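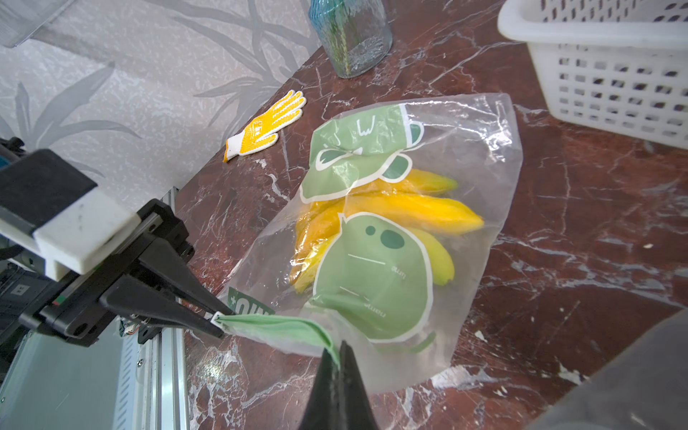
*Bagged bananas on the marble counter, with a gripper closed on the folded strip at the mouth of the bag.*

**Funirance compares two fingertip designs on thin-film packaging**

October 12, 2021 – Funirance has finished the first round of a bench comparison between two sets of gripper fingertips, the tapered Tisus and the wider, flat-padded Tran. The test covered one narrow job: taking hold of the open edge of a plastic produce bag and keeping it while the bag is moved on a countertop. Each set was run 300 times on the same two-arm station, with the same controller settings and the same closing force.

A run was scored as a miss if the fingers closed on air, or if the film slid out before the arm reached its end position. The Tisus set missed 23 runs. The Tran set missed 129.

Most of the Tran misses happened at first contact. The wide pad pushed the film down flat against the counter before the fingers could close on it, and the second attempt usually started from a worse fold than the first. Once the Tran fingers had the film, they held it well. The team recorded only 3 slips after a confirmed grasp, fewer than with the Tisus tips, whose smaller contact patch let the film creep when the arm changed direction.

Clear film remains the harder problem for the wrist cameras. Printed areas gave the position estimate something to work with, but highlights along the creases were often read as edges. Funirance cut these false edges by lowering the exposure and averaging several readings before the final approach. The change added a short pause to each run and was applied to both fingertip sets, so it does not affect the comparison.

The station runs in a furnished room with ordinary lighting, and other household items stay on the counter during runs. Bag position was changed by hand between runs. Contents were limited to fruit, with bananas used for the largest share of the schedule. Skin bruising was not measured.

Controller choice was left out of this round. Both arms ran in position mode with a fixed force limit at the fingers. A force-controlled approach, in which the tips touch the counter lightly and slide under the film, was tried for a few runs with the Tran pads and looked promising, but the runs were not scored and are not part of the totals.

Funirance plans a second round in January. It will repeat the Tran series with a beveled leading edge on the pad and add a mixed setup, with Tisus tips on one arm and Tran pads on the other. Run logs from the first round will be released together with the second set – the wrist video will follow later, after the time stamps on the two arms have been aligned.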